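Fil sur le concert de la saison prochaine, parce que plusieurs personnes m'ont posé la question en privé. Je fais court, un point par message.

1/ Le chœur Lenerlow chantera en novembre une cantate de Hubert Bednarek, « Les Eaux basses ». Une heure de musique, un chœur, deux solistes, un petit orchestre et un orgue positif. L'œuvre n'a été donnée qu'une fois en entier, à sa création.

2/ Je chante dans les altos depuis 11 ans. Je ne parle pas au nom de l'association, seulement de ce que je sais du projet.

3/ Le matériel d'orchestre existe, mais il est en mauvais état. Les parties de cordes sont manuscrites et ne correspondent pas toujours à la partition du chef. Au numéro 4, les altos ont deux mesures de plus que tout le monde.

4/ Elżbieta Szczepańska a repris l'ensemble et refait une gravure propre. Les chœurs sont terminés, les vents aussi. Restent les cordes graves et la partie d'orgue, où Bednarek a noté des registrations pour un instrument bien plus grand que le nôtre. 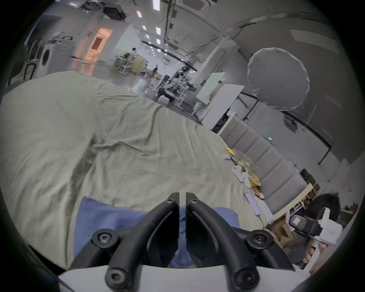 5/ Côté effectif, nous serons 48 au chœur si tout le monde reste. Il manque des ténors, comme partout. Les auditions sont ouvertes, sans limite d'âge. On demande de savoir lire et de venir avec une pièce préparée, n'importe laquelle.

6/ La soprano sera Oliwia Żak. Le baryton n'est pas confirmé, donc pas de nom ici.

7/ Direction : Toon Goossens. Il a demandé une série de répétitions plus longue que d'habitude, avec deux week-ends complets et une répétition par pupitre toutes les deux semaines. Les dates sont dans le message envoyé aux choristes le 23 février 2025.

8/ Pour le lieu, ce sera la salle Ganier et pas l'église. L'acoustique est plus sèche, on entendra mieux le texte. Les doubles chœurs du numéro 7 sont écrits très serré, et dans une nef on perd les consonnes – nous l'avons vérifié avec un autre programme, le résultat était confus.

9/ Le texte est chanté en polonais, sauf le dernier choral, en latin. Bronisława Pawlak fait travailler la prononciation. Elle a enregistré chaque numéro parlé lentement, puis au tempo. Si vous êtes choriste et que vous n'avez pas reçu les fichiers, écrivez-moi.

10/ On me demande si c'est difficile. Les notes, non, sauf l'entrée des sopranos au numéro 5, sur un la tenu piano. Le rythme, oui. Beaucoup de mesures à cinq temps qui passent à trois sans prévenir, et l'orchestre n'aide pas.

11/ Pour l'argent : la location de la salle et les musiciens représentent l'essentiel du budget. Il manque encore quelque 2 000 euros. Une demande est partie auprès de la fondation Leston, réponse avant l'été. Si c'est non, on réduit les vents. 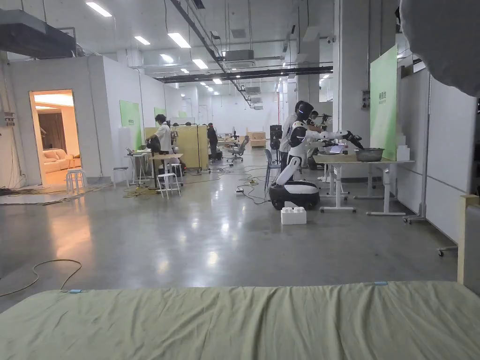 Milošević demande en réponse s'il ne vaudrait pas mieux garder tous les vents et supprimer un des deux week-ends de répétition, vu que le hautbois double le chœur presque partout au numéro 6 et que sans lui l'intonation risque de baisser.

12/ La remarque sur le hautbois est juste. S'il faut couper, ce sera dans les cors, qui peuvent passer à l'orgue sans trop de dégâts. Les week-ends ne coûtent presque rien, la salle de répétition nous est prêtée. Les supprimer ne changerait pas le total.

13/ Le numéro 6 a d'ailleurs été lu une première fois mardi, à l'orgue seul. On a perdu presque un demi-ton entre le début et la fin. C'était un déchiffrage, mais le passage chromatique des basses est à reprendre lentement, et sans accompagnement.

14/ Places : 30 euros en plein tarif, gratuit pour les moins de 18 ans. Billetterie à la rentrée. Le programme de salle donnera le texte complet et sa traduction.

15/ En première partie, un psaume a cappella, pas encore choisi. Toon hésite entre deux, dont un que nous avons déjà au répertoire. Je mettrai le titre à la suite de ce fil quand je l'aurai.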